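Open Day, Endico Handling Laboratory, Prunerley
Speaker notes: Man-lok Ko
December 12, 2019

Opening (wait for the doors to close)

Good morning, and welcome to Prunerley on behalf of Endico. My name is Man-lok Ko and I am responsible for the handling laboratory. We have 30 seats in this room, so please move toward the middle if there is an empty chair beside you.

The program this morning has two parts. I will speak first, and then we will walk to the demonstration floor. Questions are welcome during the walk. Please hold them during the talk.

Slide 2. Background

The laboratory opened in September with one assignment: to teach machines to pick up ordinary packaged goods. Our partner, Unico, supplies the goods. Boxes and cans were handled in the first stage of the program. The present stage concerns soft packaging.

A soft package changes shape when it is touched. It may also be shiny, and a shiny surface can mislead a camera. A person deals with both matters without thinking. A machine has to be shown many times.

Slide 3. How the showing is done

An operator holds a gripper tool in one hand and carries out the task at a table. The tool has two fingers and a camera. The recording of the task becomes a lesson for the machine. Each item in the present stage is recorded 215 times, with the item placed differently each time.

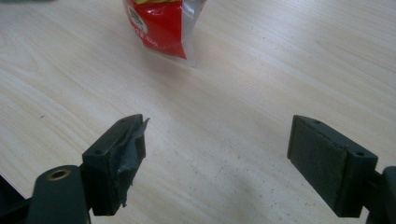
Operators are asked to approach slowly and to keep the item between the fingers for the whole approach. If the item slips, they set it down and begin again. The failed attempt is kept and marked as such. Visitors often ask why, and the reply is that the software team compares failed and successful attempts side by side.

Pause. Offer the spare tool to the front row. Ask for it back before continuing.

Slide 4. Wear and replacement

Grip pads are a running cost. The inspection rule is 500 grasps, and a pad must be replaced by 700 in any case. A pad can fray well before that, and one side may go while the other stays sound. Operators report the condition of both pads at the end of a shift.

Slide 5. The Lu station

The machine on the demonstration floor is called Lu. It will attempt items taken from the Unico shelf. Some attempts will fail, and staff will not step in unless an item falls to the floor.

Before we leave the room

Please stay behind the yellow line. Bags may be left on your seats. Flash photography affects the cameras, so kindly turn it off now. Visitors who wish to try the hand tool should give their names to the desk by the door, and we will call them in order after the Lu demonstration.

Lead out by the left-hand door. Lights stay on.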